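Trorow Ticket Help

When will my tickets show up?
Mobile tickets land in your Trorow account up to 30 hours after you pay. Refreshing the page does not speed this up, though plenty of people have tested it.

Can I get four seats together at Trusitside Arena?
If the listing says four together, yes. If you buy 2 pairs, you get two pairs, possibly waving at each other across the aisle.

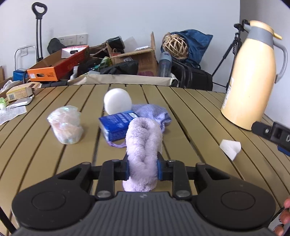 Refunds and Date Changes

The Bruna show moved to October. Are my tickets still good?
Yes, same seats, new night. If you can't make it, ask for a refund by Sep 13, 2025.

My team lost. Can I have my money back?
No. We're sorry about the goalie.

Can I change the name on my order?
Up to the day before the event. Go to My Orders, pick the order and choose Transfer.

Who do I call?
The phone line is open 8 to 11 in the morning, Eastern. Ask for Sang-wook Hong if it's a group order. Everyone else gets whoever picks up first.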